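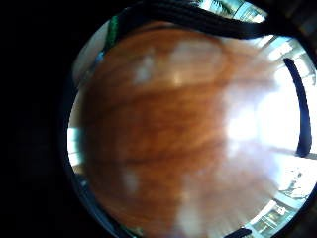
Open day at Tarnetti: my report from the afternoon
Forum: Workshops and small automation > Visits and events

gearbox_marta
Posted 7:48 pm

Good evening to all. Some of you asked in the November thread if anybody would go to the open day at Tarnetti, and I promised to write if I went. I went. I apologize in advance for my English, I write slowly but I try to be correct.

The drive for me is 72 kilometres and I arrived after lunch, when the morning group was already gone. There was a sign-in sheet, coffee, and a short talk of the kind with many slides. I will skip the talk. It was mainly about how a robot can learn a household task from people doing the same task with their own hands, and most of us here know this much.

After the talk they divided us, and my group went to see the recording. I had expected a big arm behind a fence, like what Zoron showed at the trade fair in Kasetti. But the programme was about the step before the arm. A person does a simple thing at a table and wears or holds the equipment, and the equipment records it. The guide said to us, please stand where you like but do not put your bag on the table.

I found it interesting how ordinary everything was. Tables, chairs, daylight from the windows. People in hoodies and jackets. I have been in laboratories where you are afraid to breathe, and this was more like a community room. You could walk and talk, and the people recording did not mind when somebody asked a question in the middle. One of them answered me while still holding a bottle.

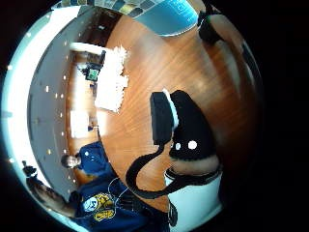

What we could try

Visitors were allowed to try the equipment in pairs. The line was long, so each pair had only a few minutes. I tried the glove and also the hand-held one.

The hand-held one is easier at the beginning. You hold it, you close it on the thing, you lift the thing. The trouble came when I wanted to turn something in my hand, because then I had to turn my whole wrist and elbow, and I felt like I was directing traffic. My wrist was tired quite soon. I also had to think about the cable each time I reached across my own body.

The glove is the opposite. Putting it on was slow, with straps to adjust, and for my small hands the fingers did not sit well. The helper moved one strap two times and then it was acceptable. After that I could grasp in a more natural way. I did feel that I was grasping more carefully than at home. I don't squeeze a bottle at home with so much respect.

I have a question for those who know more: if everybody becomes careful when they wear such a thing, does the robot learn to be careful, or does it learn only to be slow?

I will write the second half after supper.

torque_and_tea
Posted 8:05 pm

Thanks for this, it's the report I wanted. On your question, it's both. Speed can be changed afterwards to some degree, you can play the motion faster. Hesitation is harder to clean up. If a person stops in the air over a cup because they're thinking about the strap on their thumb, that stop is in the recording and the robot will happily copy it.

When we did our own small tests we threw away the first ten minutes of every new person. It helped.

oldrelay
Posted 8:17 pm

I'm going to be the grump. I went to the morning session and left feeling I'd driven a long way to watch people tidy a table. The email said "robot demonstration". I brought my nephew, who is eleven, and he asked me three times where the robot was.

I understand the idea and I don't say it's a bad idea. But if you invite the public to see robots, show them a robot doing something, even badly. Zoron had an arm stacking cups at the fair, it dropped half of them, and the kids loved it.

gearbox_marta
Posted 8:31 pm

Oldrelay, I'm sorry for your nephew. I agree the email could be clearer. The programme at the door said "recording session and discussion", but this was at the door and you had already driven.

For me it was still worth it. The cups at the fair I have forgotten almost completely, except for the noise.

fonseca_fitter
Posted 8:40 pm

I live in Fonseca, ten minutes from the place, and I've been to two of these. The first time they did have an arm running and it was behind people's backs the whole time, you couldn't see it unless you were tall. I thought this one was better because you could get close. But I agree about the email, they always write those as if a film is coming out.

Marta, did you get to see the containers part? Our group ran out of time.

gearbox_marta
Posted 9:22 pm

Yes, and here is the second half, as promised.

The table work was with common objects, the sort you find under a kitchen sink or on a shelf. They want things with different shapes and surfaces: round ones that roll, clear ones, cloth that is never the same shape two times. The guide said that the cloth is the one they all complain about. I believe it. I cannot fold a fitted sheet myself.

With round containers my pair had a small debate. My partner took it from above, I took it from the side. We asked which is right, and the answer was that both are welcome, and they prefer different people to do it in different ways. I was a little disappointed, I wanted to be right.

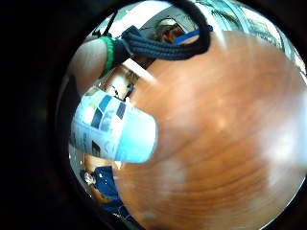
The light-blue container close to the table edge, with the braided cord above it.

What surprised me is how near everything is. When you use this equipment, the wood is very close and the shine from the windows is very strong on it. I asked if the shine is a problem. One person said yes, one person said no, and they looked at each other. Later the one who said no explained to me that a real kitchen has windows, so he doesn't want to pull the blinds. The other one wanted a mat on the table. I think they have had this conversation before.

We had 40 minutes in total with the equipment, and then a discussion with chairs in a circle.

Some small notes, for those who will go next time:
Wear sleeves that you can push up. A tight cuff under the strap is not pleasant.
Take off your watch and rings before the line, so you don't hold up the others.
Ask to try the glove first if your hands are small, the fitting takes time.
The coffee was finished by two o'clock.

torque_and_tea
Posted 9:34 pm

I'm with the "no mat" person. If you clean up the table for the recording you get a robot that works on clean tables. Glare, clutter, bags on the floor, leave all of it in.

The cloth is a good choice too. Hard objects are forgiving, you can be off by a bit and still pick them up.

pelican_weld
Posted 9:41 pm

I don't agree, or only halfway. There's a difference between variety and bad light. If the shine washes out the edge of the table, then the recording has no edge of the table in it, and more of such recordings won't bring it back. I would do some with a mat and some without, and write down which is which. Most people skip the writing down and then argue later.

torque_and_tea
Posted 9:46 pm

Writing it down, yes, I give you that. I still wouldn't buy the mat.

quietbearing
Posted 9:58 pm

Can someone explain why use a glove at all? The hand-held gripper is already the same shape as what goes on the robot, so what you record is what it can do. A human hand with five fingers does things that no two-finger gripper can repeat. Seems like extra work for nothing unless you own a very expensive robot hand.

gearbox_marta
Posted 10:10 pm

Quietbearing, this was also asked in the circle, by a man who repairs vending machines. The answer, as I understood it (I hope I repeat correctly): for picking up and putting down, the gripper is enough and they prefer it. For a tool made for fingers, the gripper is not enough. The spray bottle was their main case. You must hold the neck and also pull the trigger, and with two flat fingers you can do the first or the second.

I tried the trigger with the glove on. It is possible, but my finger looked for it like in the dark. The person before me was much better. The cloth was on the same table, for wiping. Also, the square marker on the back of the hand must stay where the camera can find it, so you should not turn your palm up too much, and naturally I turned my palm up all the time.

I did not ask the price of anything. I regret it a little.

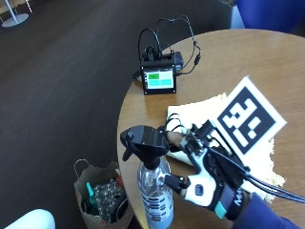 quietbearing came back to say that the trigger is a fair point, but that he would rather bolt a small pusher on the gripper and save everybody the straps.

pelican_weld
Posted 10:26 pm

A pusher works for that one bottle. Then you get one with a longer trigger, or a pump, and you need another pusher. I've built enough fixtures in my life to be tired of this.

oldrelay
Posted 10:33 pm

Reading the second half I'll admit it sounds better than what we had in the morning. We never got to try anything, they were still setting up and we got a longer talk. My complaint about the email stands.

Did they say when the arm will be running? My nephew would come back for that, he isn't proud.

fonseca_fitter
Posted 10:37 pm

They told us spring, at the Kasetti hall and not at Tarnetti. More room there, and parking. I'd phone first, last time the date moved.

gearbox_marta
Posted 10:52 pm

The same was said to us, spring in Kasetti. I asked if it will do the spray bottle and the cloth, and the guide said "we will try the bottle". About the cloth she only laughed.

If somebody from the west side is going, I have two free seats in the car. Please write me a private message, I don't always see replies in the thread.

oldrelay
Posted 10:55 pm

Two seats would suit us. Message sent.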